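Clearing the table - our project report, part two

So this is the bit where I stop talking about the survey and get on to the stacking. Our question was simple enough: if a family eats together at a round table, what order do the dishes get piled up in, and does it save any trips to the sink? We had 20 households send back the sheet, mostly from Wernitz, and I wrote up the Ekitau ones myself.
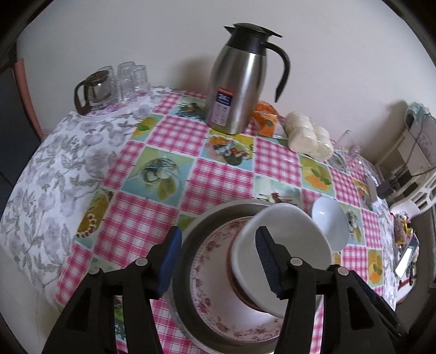 Stacking order matters more than I expected when we started in March. Most people told us they go widest first, and I'd have said the same, but then bowls of different sizes get in the way and the whole pile starts leaning. A steel tray with a flowery plate on it makes a good base, and the trouble only starts with the bowls on top - one tilted bowl and you can't add another safely. Pawłowska wrote "never more than three" on her sheet and underlined it twice!

I also tried it at home with my gran's dishes (sorry, Gran) and managed the lot in two trips, down from five. Cups were a pain. I ended up carrying them separately and I still don't know where they should go in our chart.
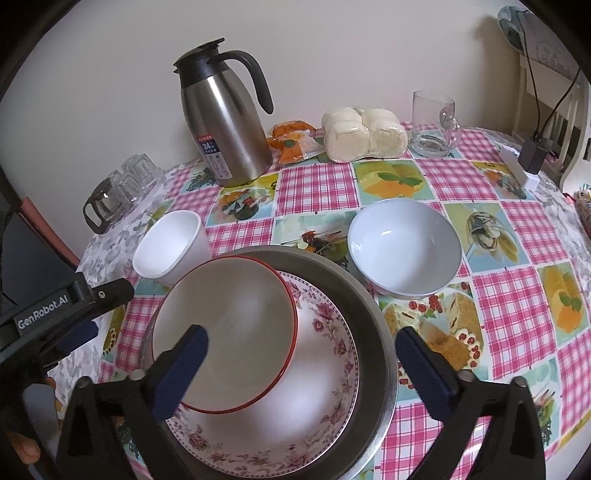 Mechthild Marti thought we'd left out the scraping, and wrote in the margin of our draft that a bowl with soup left in it shouldn't be stacked on anything. Fair point, so we've added a column for it.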